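Ghazal Kiani keeps her negatives in shoe boxes, and the shoe boxes live under the bed in the back bedroom of her house in Mullmont, where she also develops her film, answers her mail and, on the afternoon I visited, fed me more almond cake than I had planned on eating. She has been shooting black and white portraits of shopkeepers for most of her working life, and her new book, Counter Service, gathers 100 of them.

"I started with the bakery because I was hungry," she told me, laughing. "Mr. Ebrahimi let me stand by the ovens while he closed up. I shot two rolls and every frame was blurry except one, and that one is on the cover."

She still uses the same camera, a medium format body with a waist-level finder, and she thinks the finder matters more than the lens. "You look down, so you're bowing to the person a little. They relax. If I hold something up to my face, they stiffen right up - I would too."

I asked how long she spends with someone before she takes a picture, and she had to think about it. Some sittings are over in the time it takes to buy a loaf of bread. The tailor on Undness Street took 39 visits, mostly spent drinking tea and hearing about his daughter's wedding.

"He'd say come back Thursday, so I came back Thursday," she said. "By the end I knew where he kept the good scissors. I think you can tell that from the print, though maybe it's only me who can."

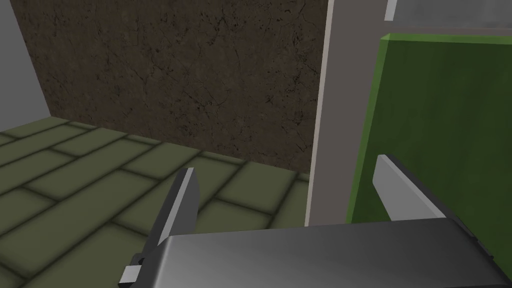 Zixuan Dai

She prints everything herself, on warm paper, and she is fussy about it in the nicest way. A print hangs in the hallway for a week, and if she is still happy walking past it with the laundry, it stays. Plenty come down. Dindine, the small press that made the book, waited all through January for a single page.

"They were very patient with me," she said, cutting another slice of cake. "I sent them a jar of quince jam."

Next she wants to photograph the night bus drivers, once she gets over her dislike of staying up late.

Comments (3)

marlow_prints
Lovely read. Does she meter off the face or just guess? I can never get skin right indoors.

Tess R.
My uncle had the hardware store on Undness Street! Off to see if he's in the book.

oldfixer
More darkroom talk please. Which developer?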